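# Girker cherche deux poseurs ou poseuses de terrasses et pergolas

Lundi 12 février 2024

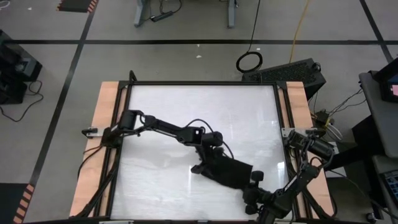

Girker est une petite entreprise d'aménagement extérieur. Nous construisons des terrasses, des pergolas et des escaliers de jardin chez les particuliers, dans un rayon de 40 km autour de notre dépôt de Pastside. Les commandes du printemps sont déjà signées et nous voulons renforcer l'équipe de pose à partir du mois de mai.

## Le travail

- Implanter et niveler les plots ou couler les petites fondations
- Monter la structure : lambourdes, poteaux, sablières
- Poser les lames et faire les découpes autour des murs, des arbres et des regards
- Ranger le chantier chaque soir – le client habite sur place et nous y tenons beaucoup

Le premier grand chantier sera celui de la résidence Sedgwick, avec 962 m² de terrasses à refaire par tranches. Vous y travaillerez avec un chef d'équipe et un autre poseur. Pour les fixations cachées nous utilisons le système Flakex. Si vous ne le connaissez pas, une journée de formation au dépôt est prévue et elle est payée.

## Votre profil

Nous demandons au moins une saison d'expérience dans la charpente, la menuiserie ou le jardin. Le diplôme n'est pas obligatoire. Il faut savoir lire un plan simple, se servir d'une scie à onglet et accepter de travailler dehors aussi quand le temps est moyen. Le permis B est nécessaire. Dans l'équipe on parle français, avec plusieurs accents.

## Nous proposons

- Un contrat de six mois, renouvelable
- Un salaire selon l'expérience, avec panier repas et trajets depuis le dépôt
- Les chaussures et les vêtements de travail
- Une prime de fin de chantier, jusqu'à 10 % du salaire mensuel

## Pour postuler

Envoyez-nous quelques lignes sur vos derniers chantiers, avec des photos si vous en avez, ou passez au dépôt le matin avant le départ des camionnettes. Une lettre de motivation longue n'est pas utile. Nous répondons à tout le monde dans les 5 jours ouvrables, et ensuite nous proposons une demi-journée d'essai, rémunérée.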